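Practice Habits and Memory in a Small Piano Class: Report on a Term Project
Zerrin Ateş, music pedagogy, second year. Supervisor: Holger Magnusson. Submitted 2019-10-28 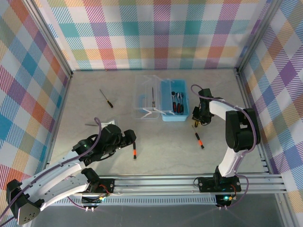 Does a piano student have to play from memory at a recital?
It depends on the teacher and on the event. In most student recitals the notes are allowed on the stand, but many exams and competitions ask for at least one piece by heart.

1. Background

When I was a child I learned all my pieces by playing them from the beginning to the end, many times, until the fingers knew the way. This worked well at home. At my first recital I stopped in the middle of a minuet, and I had no other place to start again than the first measure. I played the first page three times before my teacher came and put the notes in front of me.

I have later met many students with the same story. In the course on practice methods we read about different kinds of memory in music: the memory of the hand, the ear, the eye, and the understanding of harmony and form. Our teacher Gunnel Kvam said that most young pianists trust nearly everything to the hand. I wanted to look at this in real lessons, with real students, and see if a simple change in the weekly practice could give them more places to start from.

2. The question of the project

My question was: will students who learn a piece in marked sections, and who practice to start from any section, recover better from a memory slip than students who learn the piece in their usual way?

By "recover" I mean that the student continues from some later or nearby place without going back to the beginning and without looking at the notes. By "memory slip" I mean a stop that is longer than one full measure. A wrong note is not a slip in this report, also when the student makes a face about it.

3. The students and the piece

The project took place at the Dalen music school, where I have had my teaching practice since August. Seven students between eleven and fifteen years took part. All of them had played for at least three years. Their ordinary teacher is Maj-Britt Rustad, and she continued to give the lessons during the project. I sat in the room, took notes and led the last part of each lesson.

We needed a piece that none of the students knew from before and that they could not find as a recording. Abilio Paredes, who studies composition in the year above me, let us use his short waltz "Peltlow". It has 96 measures and the form is A B A C A with a small coda. The A part comes back three times, but the left hand is a little different each time. This was useful for us, because it is exactly in such places that a pianist can take the wrong road and end up in the C part when it should be the B part.

4. Method

Four students were in the section group and three in the usual group. Maj-Britt Rustad divided them so that the levels were as equal as possible. I think this was better than to draw lots with so few students.

The section group got a copy where the piece was divided into 12 sections of eight measures. Each section had a letter. At home they should first learn the sections in order, but from the second week they should also put the letters on small paper cards, mix them, pull one card and start to play from that letter. They did this for five minutes at the end of each practice. In the lesson I did the same with them, first with the notes and later without.

The usual group got the same piece without letters. They were told to practice as they normally do, and for the same amount of time. In the last part of the lesson I listened to them play the whole piece and we spoke about sound and tempo.

All students wrote a practice diary. I asked for 600 minutes in total over six weeks, and most of them came near this number. One boy in the section group wrote 800 minutes, and his mother confirmed that it could very well be true.

In the seventh week each student played the waltz from memory two times. The first time was alone with the teacher. The second time was at a small house concert in the Onberg room, with parents and the other students as the audience. We also did one more test after the first playing. I asked the student to begin at three places which I named by what happens in the music, for example "where the melody goes over to the left hand".

5. Results

Alone with the teacher, everybody came through the piece. There was one slip in each group. Both students found their way back, the one in the usual group by going back to the start of the B part.

At the concert there were more problems. Two of the three students in the usual group had a slip. One of them went back to the beginning, and the other one stopped, looked at Maj-Britt Rustad and got the notes. In the section group two of the four students had a slip. Both continued from the next section. For one of them this went so quickly that I had to check with the score afterwards that eight measures were missing.

In the test with three starting places the difference was larger. All four students in the section group could start at all three places, though one needed a long time to think before the last one. In the usual group, one student managed one place and the two others managed only the place that was also the beginning of a page.

6. What the students said

After the concert I spoke with each student for a short time. The section group found the cards boring in the first two weeks. One girl said it was like learning a poem from the wrong end. Later three of them liked it, and two had begun to use cards in other pieces without being asked. The fourth student said that the cards made him hear the waltz as small boxes, and that he had to work to make the long line again. I could hear this also. His phrases often ended exactly where a section ended, also in the C part, where the melody should go over the line.

In the usual group the students were less sure of what they had done. When I asked how they learned the piece by heart, they all answered that it came by itself. The oldest one said that she sees the page when she plays, and this can explain why she could start at the top of page two.

7. Discussion

The number of slips was nearly the same in both groups. So I can not say that sections protect against forgetting. What was different is what happened after the slip, and this was also my question from the beginning.

There are several weak points. The group is very small. One student more or less would change the picture a lot. The section group had training in something that was very close to the test, and it is not strange that they did it well. I also gave the two groups different kinds of attention in the lesson. Maybe it would have been more fair if I had given the usual group another memory task, for example to play the left hand alone by heart.

The problem with the phrases is important to me. Holger Magnusson suggested that the sections should not all be eight measures but follow the phrases in the music, so that some are short and some are long. I divided by eight because it was easy to make the copies. Next time I would let the students find the borders themselves together with the teacher. Then they must also look at the harmony, and this is maybe half of the work of remembering.

I also did not measure how nervous the students were. Gunnel Kvam asked about this when I presented the plan, and I answered that it would be too much for one term. After the concert I regret this a little. The boy with the most practice minutes was one of those who had a slip, and he told me that he heard a chair move and then did not know where he was.

8. Further work

Maj-Britt Rustad will keep the cards for the students who want them. In the spring term I plan to follow the same students with a piece in a different style, with sections after the phrases, and to test them again about three weeks after the concert without practice in between. Abilio Paredes has also offered to write a second piece with fewer repeats.

Thanks to the students and their parents, and to the Clillska fund for paying the copies and the tuning of the piano.

Appendix A: practice diary form
Appendix B: "Peltlow", score with section letters
Appendix C: questions used in the talks after the concert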